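Operations > Meetings > Equipment Planning > Minutes

We use cookies to remember your settings and measure visits. By continuing to use this site you accept our cookie policy.

EQUIPMENT PLANNING MEETING – MINUTES
December
Posted by the Operations Office, Plomanar

Present: Operations, Purchasing, Assembly, Maintenance, Finance. Apologies from Quality, who sent written comments.
Meeting opened at 9:30 a.m.

1. Minutes of the last meeting
Approved with one change. Item 4 said the Nundeck site "will" get a second compressor. It should say "has asked for."

2. Matters arising
The parts washer is still waiting on a drain. Maintenance has a quote and doesn't like it. Carried over.

3. Two-arm cell for hardware sorting
Purchasing presented the Kollura proposal: a pair of small arms with grippers, to sort loose screws and nuts into compartment boxes for the kit line. The price covers one cell, setup and 3 days of training. Spare gripper fingers are extra. So is the second year of support, which was on the last page of the quote in smaller type than the rest.

Assembly asked what the cell does that the kit bench can't. Purchasing said it frees up people. Assembly asked which people, and for how much of the shift. There was no figure for this and the question was put to Kollura in writing after the last meeting. No reply yet.

Kollura's brochure gives a rate of 200 parts an hour. Finance asked if that is with mixed parts or all one size, and if it counts parts that get dropped and picked up again. Purchasing didn't know. Finance would like the number left out of our own paperwork until somebody can say what it means.

Quality's written comments were read out. Their main worry is two nuts of nearly the same size ending up in one compartment. A short kit gets noticed at the bench. A kit with a wrong nut may get as far as the customer. They want a trial with our own hardware, mixed the way it really comes to us, and they want to check every box themselves.

Maintenance asked about cables and wear at the wrist, and who fixes an arm when it quits at 4 p.m. Kollura's support desk is closed by then. Maintenance is not willing to take the cell on with no spares on the shelf.
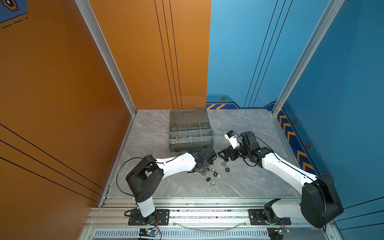

Finance noted that the capital line for the year was set before this proposal came in, and that paying for the cell would push back the Nkosi conveyor repair. Assembly said the conveyor stops the line and the sorting does not. Operations agreed the conveyor comes first – there was no support for swapping them.

Leasing was discussed. The monthly cost looks low until the return charge is added. Finance will set both options side by side, with spares and support included this time.

Decision: no purchase order. Purchasing may ask for a trial on these terms: 32 boxes, 100 parts to a box, our hardware, our people watching, no charge. If Kollura wants a fee for the trial, the item comes back here before anything is signed.

Actions:
Purchasing – send trial terms and chase the unanswered questions.
Maintenance – list of spares with prices and lead times.
Quality – write the pass mark before the trial, and share it with Assembly.
Finance – lease and purchase costs on one sheet.

4. Floor space
Nundeck has offered the corner by the old label printer. Assembly pointed out that pallets are parked there most mornings. To be measured with the pallets in place.

5. Any other business
Two torque drivers are due for calibration. The label printer still has to be written off, and Finance needs the asset tag before that can happen.

Meeting closed at 10:45 a.m. Next meeting in January, same room.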